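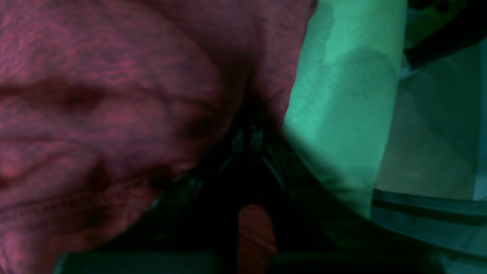
중고 의류 플랫폼의 배송비 부담 구조와 소규모 판매자의 가격 결정

유통경제 세미나 기말 프로젝트 보고서
작성: 호 콰(Khoa Hồ), 사란야 카르타(Saranya Kartha)

1. 주제를 고른 과정

우리 조는 처음에 수수료율만 비교할 생각이었다. 그런데 2월에 판매자 인터뷰를 시작하자마자 모두가 배송비 이야기부터 꺼냈다! 수수료는 팔린 다음에 빠지니 그러려니 하는데, 배송비는 상품을 올리는 순간부터 가격을 흔든다는 것이다. 첫 인터뷰를 마치고 그날 저녁에 바로 주제를 바꿨고, 지금 생각해도 잘한 결정이었다.

조사 대상은 중고 의류를 주로 다루는 플랫폼 두 곳, 이니아(Inia)와 부본(Vuvon)이다. 이니아는 구매자가 배송비를 따로 내고, 부본은 판매자가 배송비를 상품 가격에 포함해야 한다. 규칙 하나만 다른데 판매자들의 행동은 놀랄 만큼 달랐다.

2. 자료 수집

두 플랫폼에 공개된 상의류 판매글 2948건을 모았고, 그중 사이즈와 상태 등급이 모두 적힌 669건을 분석에 썼다. 등급이 빠진 글이 이렇게 많을 줄은 몰랐다. (정리 작업에만 꼬박 2주가 걸렸다. 엑셀 함수가 이때 엄청 늘었다.) 판매자 인터뷰는 아홉 명과 진행했으며, 대부분 다른 일을 하면서 부업으로 옷을 파는 사람들이었다. 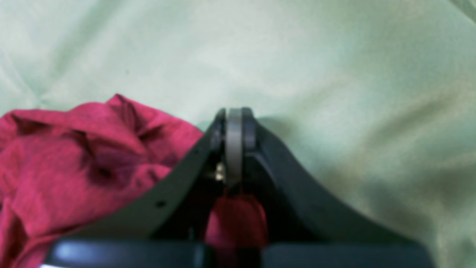
가격은 판매글에 적힌 금액을 그대로 쓰지 않고, 구매자가 최종적으로 내는 총액으로 맞추었다. 이 작업을 하지 않으면 부본의 상품이 늘 비싸 보인다. 지도를 맡아 주신 테레지아 쿠스터 선생님이 중간 발표 때 짚어 주신 부분인데, 덕분에 첫 번째 그래프를 통째로 다시 그렸다.

3. 결과

총액 기준으로 보면 두 플랫폼의 가격 차이는 크게 줄었다. 차이가 뚜렷하게 남은 쪽은 저가 상품이었다. 부본에서는 값싼 티셔츠나 얇은 긴팔을 한 벌씩 파는 글이 드물고, 두세 벌을 묶은 글이 훨씬 많았다. 배송비를 한 번만 내려고 묶는 것이다. 이니아에서는 같은 종류의 옷이 대부분 낱개로 올라와 있었다.

묶음 판매가 재미있는 이유는 또 있다. 인터뷰에 응한 모린 크랩트리 씨는 묶음으로 팔면 잘 안 나가는 색을 끼워 넣을 수 있어서 오히려 재고가 빨리 돈다고 했다. 우리는 묶음을 비용 때문에 어쩔 수 없이 고르는 방법으로만 보고 있었기 때문에, 이 말을 듣고 설문 문항을 두 개 추가했다.
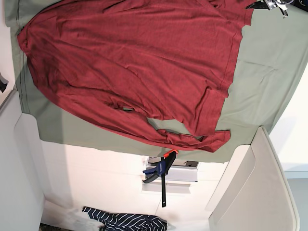

트레이시 펜로즈 씨의 의견은 달랐다. 묶음은 사이즈가 같은 옷이 여러 벌 있어야 가능한데, 자기처럼 온 가족 옷을 섞어 파는 사람은 짝을 맞추다가 철이 지나 버린다는 것이다. 그래서 부본에는 단가가 높은 외투만 올리고 나머지는 전부 이니아로 보낸다고 했다.

두 사람의 말을 나란히 놓고 보니 배송비 규칙이 판매자를 나누는 기준처럼 작용할 가능성이 보였다. 비슷한 옷을 많이 가진 판매자는 부본에서 버틸 수 있고, 종류가 제각각인 판매자는 이니아 쪽으로 기운다. 다만 인터뷰 인원이 적어서 아직은 가설이다.

4. 한계와 다음 계획

실제 판매 완료 가격은 확인하지 못했다. 또 택배사 드릭브리지(Drikbridge)의 할인 계약을 쓰는 판매자가 섞여 있었는데 따로 구분하지 못한 점이 가장 아쉽다. 다음 학기에는 설문을 300명까지 늘리고, 할인 계약 여부를 첫 문항에 넣으려고 한다. 설문지 초안은 이미 사란야가 쓰고 있다!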